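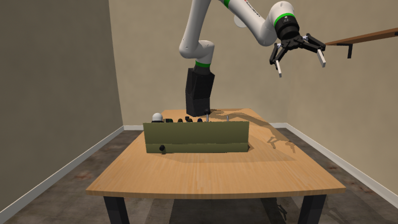 2 min read

How to Move an Operator Panel Check to a Robot Arm

At the Torres plant, every Grulline operator panel gets a function check before it is boxed. Until August, a person did all of it by hand: turn each knob, throw each switch, pull the lever, write down the result. One variant had 2,027 units on order, and two people were spending whole shifts on it. These are the steps we followed to hand the repetitive part to an arm.

1. Write down the manual check first. Ask the people who do it now, and watch a full shift. Our work sheet listed 15 movements. The operators were making two more that had never been written down, both to catch a stiff lever.

2. Build the station in simulation. Set the arm on its pedestal at the far side of the table and the panel in the middle. Put the controls in at their true heights. Short knobs standing close to a lever are where a two-finger gripper gets into trouble, so model the fingers fully open as well as closed.

3. Set a start position. Ours has the gripper open and well above the table, off to the right of the panel. The arm returns there between units.

4. Program one control at a time. Start with the lever, then the toggle, then the round knobs. Run each movement 1,000 times in simulation before you join them into a sequence.

5. Decide what stays with people. We kept loading, the visual check and every failed unit. The arm records a fail and stops. An operator repeats the test by hand and makes the call.

6. Change the job sheet before the arm arrives. At Torres the tester role became a station operator role, with a higher pay grade and training in the Sedik control software. Tell people the new duties and hours in writing. We were late with this, and it caused more complaints than the arm did.

7. Run both methods side by side for two weeks. Compare results at the end of each shift and go over any unit where they disagree.

Wrist strain reports from the test area have dropped. Some operators find the new work duller, and we now rotate them through repair.

The Skikelach line is next. Its panels are taller, so step 2 will have to be done again.

Updated 16 January 2026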